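The Strip at the Bottom of the Wall

By Lotte Verschueren
May
Last updated: May

Go and look at the bottom of a wall. Any wall will do, as long as it's indoors. There is probably a long thin strip running along it, right where the wall stops and the floor starts. You have lived with it your whole life and I would bet my lunch you have never said one word about it.

It's called a baseboard. In Britain they call it a skirting board, as if the wall were wearing a skirt. Neither name is very exciting, but then it isn't a very exciting object. It lies on its side all day and gets bumped by vacuum cleaners.

So why did somebody bother to put it there?

Start with a secret about walls: they are not as straight as they look. Neither are floors. When builders put a wall and a floor together, there is nearly always a gap between them, and the gap is wobbly. In one spot you could slide a coin into it. A little farther along you could lose a pencil. My uncle Maarten Schouten fitted floors for years, and he called the gap "the grin," because it ran along the bottom of the room like a mouth with no teeth.

Some of that gap is left on purpose. Wood swells up when the air is damp and shrinks when the air is dry. A wood floor squeezed tight between four walls would have nowhere to go in a sticky summer, so it would go up, and you would have a hill in your bedroom. Builders leave it some room. Then they cover up the room they left, and everyone admires how neat it all is.

The second job is taking a beating. Walls are softer than you think. Paint scratches, paper tears, and plaster crumbles if you hit it with something hard, such as a scooter you were told not to ride inside. Most of the hitting happens low down, where the shoes, chair legs and toy trucks are. A strip of wood can take a lot more of this than a painted wall can. When it gets too battered, you can paint it or swap it for a new one, and the wall behind it is fine.

It doesn't catch everything, of course. Some baseboards are tall enough to reach your knee, and some are hardly taller than your thumb. If yours is a low one, a shoe can sail right over the top and leave its mark on the wall instead.
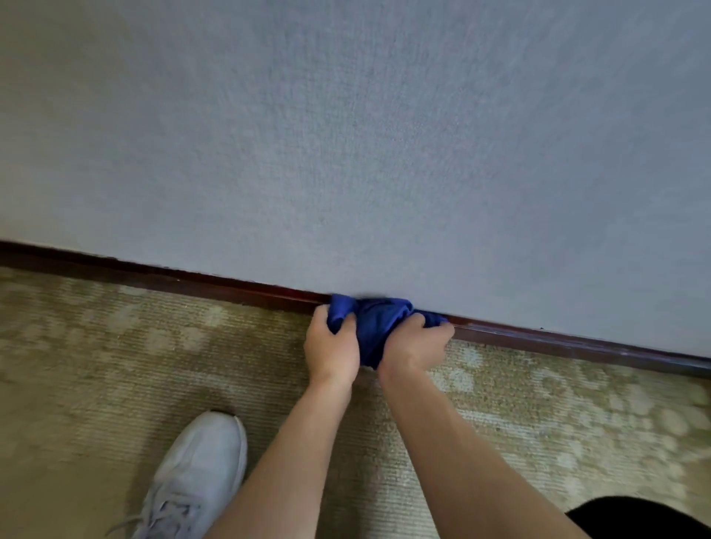
A low, dark baseboard between a wall and a carpet, with a crumpled blue cloth against it.

Carpet makes things a little different. A wood floor can hide its edge under the strip, but carpet is floppy, and the edge of it frays if you leave it loose. Under a lot of wall-to-wall carpets, close to the wall, there are narrow pieces of wood full of tiny sharp points. They're called tack strips. The carpet gets stretched across the room, hooked onto the points, and then its edge is poked down beside the baseboard with a flat tool. (Please don't go digging for the points. They win.)

Now for the third job, which is the one you might get asked to help with. A baseboard makes cleaning easier. You can run a mop or a vacuum right up to it without smearing gray water on the wall. The trouble is that most baseboards have a top edge, and that edge is a shelf. It's a terrible shelf, far too narrow to hold anything useful, but dust isn't fussy. Dust will sit anywhere.

To clean one, you need a soft cloth and a pair of knees. Fold the cloth, put it on top of the strip, and slide it along in one direction. Wipe the front on your way back. A dry cloth is best to begin with, because water turns dust into a kind of paste. If there's a sticky patch, make one corner of the cloth a tiny bit damp and rub gently. Shiny strips show every fingerprint, so do those last.

Shake the cloth outside when you're done. Femke Desmet, who is nine, shook hers over her brother Stijn, and they both had to take baths.

How long does it take? I crawled around my whole apartment once and timed it: 13 minutes, plus a break to get a marble out from under the radiator. I have since cleaned the baseboards exactly zero more times, so you are welcome to be better at this than I am.

One last thing to try. Put your cheek on the floor and look along the strip with one eye shut. If the floor has a dip in it, you may spot a little shadow where the two don't quite meet. There's the grin.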